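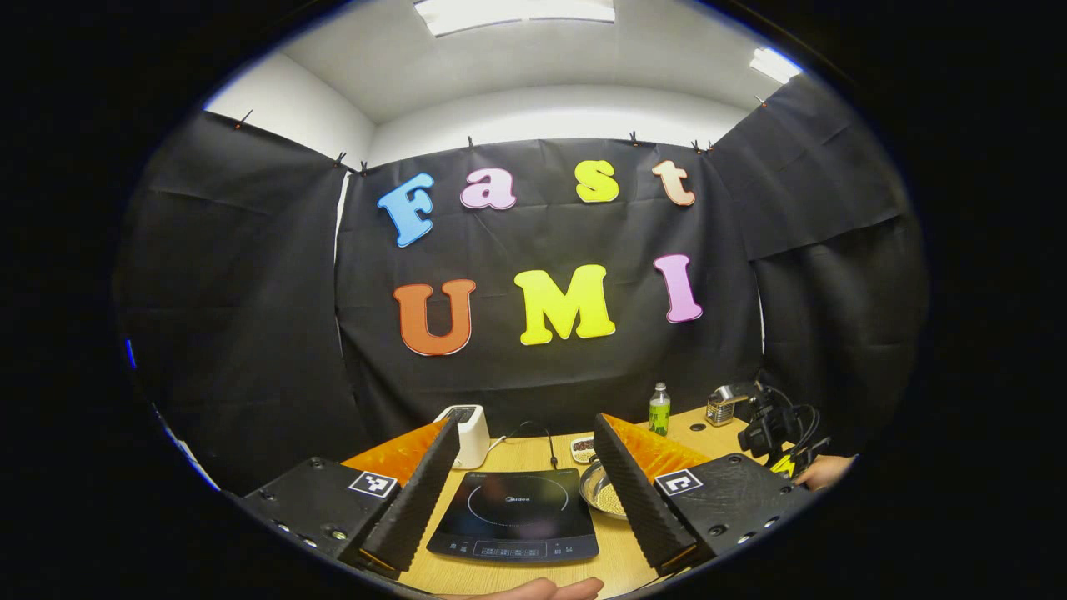
Slide 1. The cooking table, seen from between the two foam fingers of the hand-held gripper.

May 8, 2022
By Fuad Hailu
Reading time: 2 min

Speaker notes, "Teaching by Hand"

Leave the first slide up while people sit down. Let them read the foam letters on the curtain, then start.

Say hello, thank Ashraf Belkadi for doing the calibration work (and for lending me his laptop!).

Opening: everything the policy learns from looks like this. Two fingers, a tabletop, whatever is between them. We collect with the gripper in a person's hand, and later the same fingers go on the arm, so the view hardly changes. I love this part, so go slowly.

Point at the square tags on the finger bases. One on each side. We read the gripper opening from them, every frame. Ask who has used tags before.

Point at the cooktop, then the toaster behind it. Shiny bowl on the right: reflections are hard for us, say so early and come back to it under results.

Slide 2. The numbers. 504 demonstrations in the Durenik set, 100 held back for testing. Two people collected all of it. Pause here, someone always asks about training time. Answer is on slide 5.

Slide 3. Gorer, our filter. It throws out demos where tracking drops. Before Gorer we had 817 recordings and the policy kept reaching short of the handle. After, it got there far more often, and I still remember the whole room cheering at the first clean grasp. Play the clip twice.

Slide 4. What fails: steel under bright lights, cords that move, anything clear. Be frank, these are the fun problems.

Slide 5. Training time, then the Kahraman comparison. Skip if under five minutes left.

Questions. Repeat each one into the mic.

Contact: Fuad Hailu, Bravatex | © 2022 Bravatex | Back to top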